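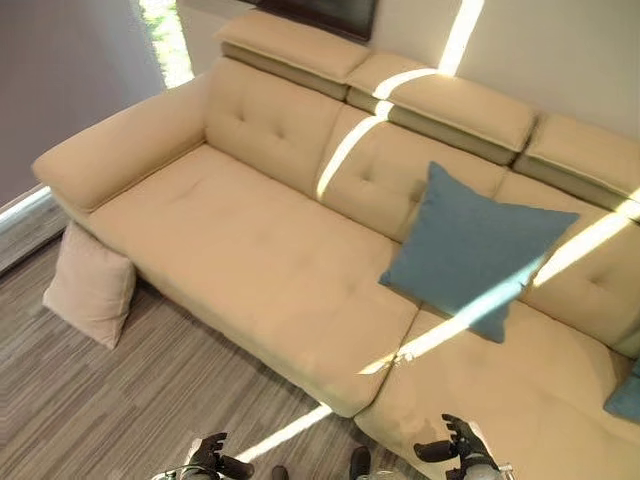 Figure 1. Head camera view in the living room test area, both hands in view.

Progress report: hand and head camera comparison
Prepared for Pandex by Caoimhe Ó Dubhghaill, 2026-03-04

Work in February covered the pillow task at the Larside site. Two multi-fingered hand sets were compared, the Lornis and the Hayes, using the same head camera and controller settings. Each set was scheduled for 48 trials. The Lornis trials are complete; the Hayes set has 4 fewer than planned after a wrist cable fault and will be finished next period.

Grasp planning was stable on the blue pillows, which contrast well with the beige upholstery. The pale pillow on the floor was harder to segment - its color is close to that of the sofa. Direct sunlight across the back cushions also produced false edges in the depth map. Fixed exposure reduced these but lost detail in the shadow under the headrests. Automatic exposure has been kept for now.

Controller latency averaged 104 ms against a target of 100 ms. The excess comes from image transfer and should be removed by the driver update.

Open items:
Replace the Hayes wrist cable and complete the remaining trials.
Repeat the floor pickup trials with blinds closed.
Log finger motor current on both sets - the Lornis log has gaps in 3 trials.

Spending is within the approved budget. No change to the schedule is requested.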